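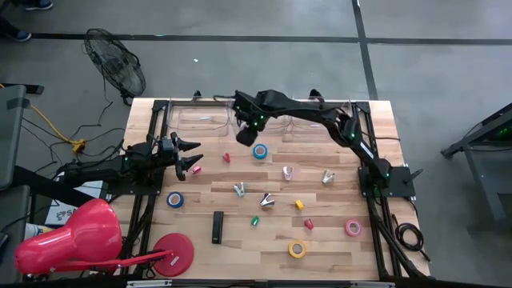
Table with the clear compartment tray at the back and a roll of blue tape.

Section 2: Marking out and labelling your Flidlow seed drawers

Right, you've got the cabinet out of its box and it's standing level (if it isn't, go back to Section 1, because the drawers will stick and you'll curse me all summer). Now comes the bit I like best, which is deciding what goes where and taping it all up so you can find your beetroot in a hurry.

I've been through this twice now, once with the small Kudcombe cabinet and once with the big Flidlow, and the first time I made a proper mess of it. I sorted everything by the alphabet. Very tidy, and completely useless in March when you want every packet that needs sowing this month and they're spread over the whole cabinet! So we're going by sowing time, with colours.

What you'll want to hand

Paper-backed masking tape or painter's tape, in 4 colours
A soft pencil and a waterproof pen
A dry cloth
Your seed packets, all of them, including the ones in coat pockets
The blank drawer cards from the Flidlow bag (Raditz cards fit too, but trim the long side)

Note: please don't use parcel tape on the drawer fronts. It takes the varnish off with it. Painter's tape peels away clean if you change it every year or so.

Sorting the packets

1. Tip the whole lot out and check the dates first. Parsnip more than a year old goes straight on the compost as far as I'm concerned. Tomatoes will keep for ages, so be kind to them.

2. Make a pile for each sowing season: early under glass, spring outdoors, summer, and autumn. If a packet covers two seasons, put it in the earlier one. You'll come across it sooner and can move it along afterwards.

3. Inside each pile, split the big seeds from the fine ones. Beans and peas want the deep bottom drawers. Lettuce, carrots and all that dusty stuff go up top where you can see what you're doing.

4. Fold down the tops of opened packets and clip them. I used to staple mine and it's a pain, you end up tearing them.

Caution: if you've got dressed seed (the brightly coated sort), keep it in its own packet and well away from anything you might sprout for the kitchen. Wash your hands after handling it.

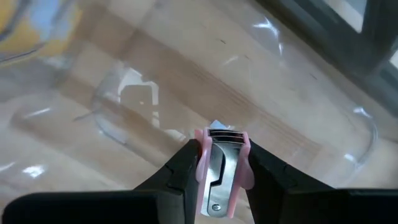
Close view of the metal bracket and its small round screw head.

Fitting the drawer cards

5. Write the card before you fit it. I know that sounds daft, but the slot is narrow and I've tried doing it the other way with the card already in, and my writing went up the side of the drawer.

6. Slide the card in from the left until it stops. If it bows in the middle, take it out and trim a whisker off the end.

7. Put a strip of your season colour along the bottom edge of the drawer front. Tear it by hand if you like a rough edge, or cut it if you're fussy like me. Press from the middle outwards with the cloth.

8. Write the same colour on the inside of the cabinet door, so there's a key. You think you'll remember. By July I had no idea what pink was for.

9. Now load the drawers, and don't stuff them. The Flidlow holds about 500 packets if you're sensible, and the back ones get crumpled if you go past that.

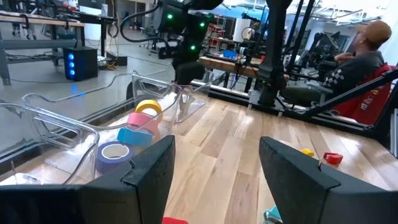 10. Keep your spare tape in something with sides, close to the cabinet, so there's no excuse for not labelling a new packet when it comes in.

Saving your own seed

I keep one drawer for seed I've saved myself. Mine's mostly Moriarty, a climbing bean off the allotment with a purple pod. The chap who gave me the first handful swore it went back to 1772, and I've no way of checking but it crops like mad. Dry them until they snap, then put them in paper envelopes with the year on the front.

Note: never use plastic bags for beans that might still be damp. They'll sweat and go mouldy and you'll smell it when you open the door.

If a drawer sticks after loading, take out the packets at the back and try again before you reach for the candle wax. Runners and waxing are in Section 3.

Page last changed 3/13/23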